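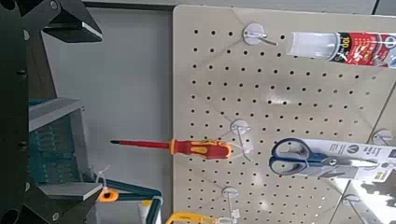 Subject: Re: [allotments] Water butts, hosepipe rota and the shared tank
From: Geeta Malhotra
To: Rirnton allotments list

Ashok Goel wrote:
> Following up on the note about the tank. I measured it on my way out and
> it was down by more than half, and we are only in May. Last year it
> lasted until the end of June before anyone had to ring for a refill.
> Two questions. Are we still keeping to the evening rota, and does
> anyone know if the float valve was ever replaced? I have a spare one at
> home but it is for a smaller pipe and I don't think it will fit.
> Also, can people on the lower path please say whether their tap is
> running slowly. Mine takes 2 minutes to fill one can.
> Ashok (plot 17)

Ashok, thanks for measuring it. On the valve, no, it was not replaced. Naveen looked at it in the autumn and cleaned the grit out, which stopped the dripping, but the arm is bent and he thought it would stick again. He has the part number written down somewhere. Naveen, if you are reading, could you post it to the list so that whoever is next in town can pick one up?

The rota still stands: even plots before 7 in the evening, odd plots after. I know it has slipped. Several of the new plot holders were never sent it, and that is my fault, as I was still using the old address list. I have now added everyone who signed up over the winter. If you have had this message twice, let me know which address to remove.

On the tap pressure, mine is slow too (plot 9, lower path). Raelene says hers is fine, and she is above the junction by the plum trees, so I would guess the trouble is between her and me. Before we dig anything up I would like to try shutting the top stopcock for an hour and seeing if the level in the tank still drops. If it does, the leak is in the tank or its outlet. If it holds, we look at the pipe. I need one other person to stand at the bottom while I do it. Any evening suits me.

The meter reading I took last week was 233, and the one before that, in March, is in the shed notebook, but somebody has spilt tea on the page and I can't make out the middle figure. If anyone copied it down, please send it.

On butts: Rajkumari has asked whether we could buy some together. The ones she found hold 400 litres, and two of those on a decent shed roof would see most of us through a dry fortnight. My own view is that the smaller sheds don't have enough roof to fill one, and a second-hand barrel would do as well. A 1,000 litre tank came up as an idea last year - it needs a proper slab under it and we would have to ask the landlord first. I am happy to write to them if there is enough interest. Replies to me and not the whole list, please, or we will all be reading them until August.

One last thing, the padlock on the bottom gate is stiff. Lift the gate slightly and it turns.

Geeta
plot 9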